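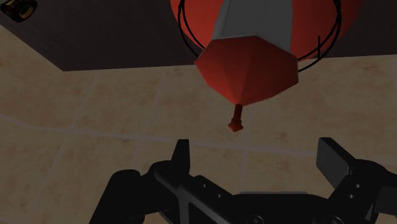
Red and grey, seen from beneath.

Corken Paint Mixing: Frequently Asked Questions
Last updated 7/24/26

How do I order a mixed colour?
Choose a colour from the Corken card or give us a code from another maker's card. You can order at the trade counter in Tetby or through the order form on this site. Tell us the finish you want (matt, eggshell, satin or gloss) and what you are painting. We need both before we can mix.

How many colours are on the card?
The printed card has 512 colours. The full list on our mixing system has 3,782, and the counter staff can look up any of them for you. Only the colours on the printed card can be ordered as sample pots.

Can you match a colour from something I bring in?
Yes, if it has a flat, clean patch at least as big as a postage stamp. Old paint flakes, tiles and pieces of card all work well. Fabric is harder to read and we cannot promise a close match. We do not match from photos or phone screens.

Why does my red look different from one side of the room to the other?
Strong reds change a good deal with the light. The side of a chimney breast facing the window will look brighter, and the side facing away can look almost maroon. It is the same paint. Try a sample on two walls and look at it in the morning and again with the lamps on.

How many coats will I need?
Most colours need two coats over a sound, painted surface. Bright reds, yellows and oranges often need three or four. You can cut this down by using a grey undercoat under red. Ask for Wotex Undercoat in mid grey, which we keep in stock in all sizes.

What sizes can I buy?
Mixed paint comes in 1 litre, 2.5 litre and 5 litre tins. Gloss is not available in 5 litres.

Can I mix two tins together?
If you are using more than one tin of the same colour on a wall, yes, and we suggest it. Pour them into one large clean bucket and stir well. Small differences between batches can show up in the middle of a wall. Do not mix water-based paint with oil-based paint.

Do you still sell Kaczorowski enamels?
We stopped stocking the full range in June. The primer and the clear coat can still be ordered in, and usually take 9 working days to arrive. For metal gates and railings we now supply Wotex Metal Gloss.

Can I return mixed paint?
No. Paint mixed to order cannot be returned unless there is a fault with it. Please open the tin and check the colour before you start, and keep the label from the lid. Unmixed white paint, brushes and rollers can be returned unopened within 26 days with a receipt.

How should I store what is left over?
Press the lid down firmly all the way round and keep the tin somewhere dry and free of frost. Write the room and the finish on the lid.

Do you take old tins back?
We take empty metal tins at the Tetby counter during opening hours. We cannot accept tins with liquid paint in them. Your council can tell you where to take those.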